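Progress report to the programme office: two-arm handling cell

Work on the Cultidik handling cell has gone on through the spring, with one stoppage. This report deals mainly with the stoppage, as the office asked to hear of any safety matter in full. The task is still sorting toy donuts between two plates, with both arms on the table at once.
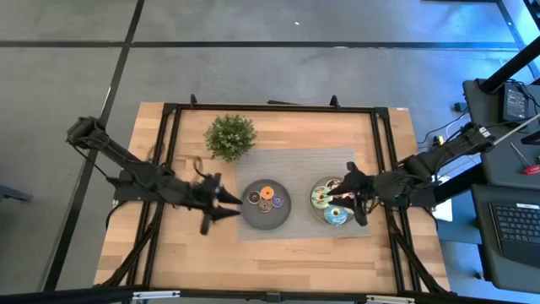
Mirgate, 13th June

The fault came up on run 35 of a planned 100. The right arm failed to stop at its set height and pressed down on the plate for 2 seconds before the operator hit the stop button. No one was hurt. One finger of the gripper was bent and has been replaced from stock.

We went through the logs with Lytvynenko, who supply the controllers. The height limit had been entered for the left arm only when the software was updated in March. The right arm was still using the old value - 18 mm too low - and our start-up check did not compare the two. 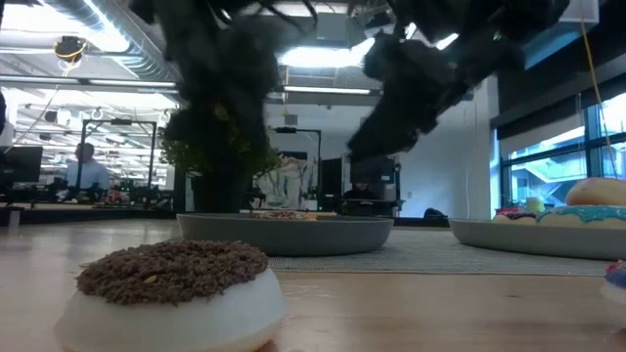 Three changes have been made. The limits for both arms now sit in one file, and the cell will not start if they differ. The force cut-off has been lowered. Runs are also kept at half speed until the operator has signed the check sheet.

Bindska looked over the changes and asked for a second stop button on the far side of the table. It is on order.

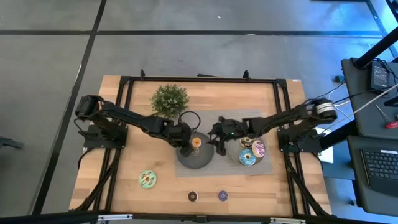 The first 35 runs will be repeated, as we do not trust the height readings from them. The cost of the finger and the extra button comes out of the repairs line and no further money is requested. The full set of runs should be finished within the next reporting period, provided the button arrives on time.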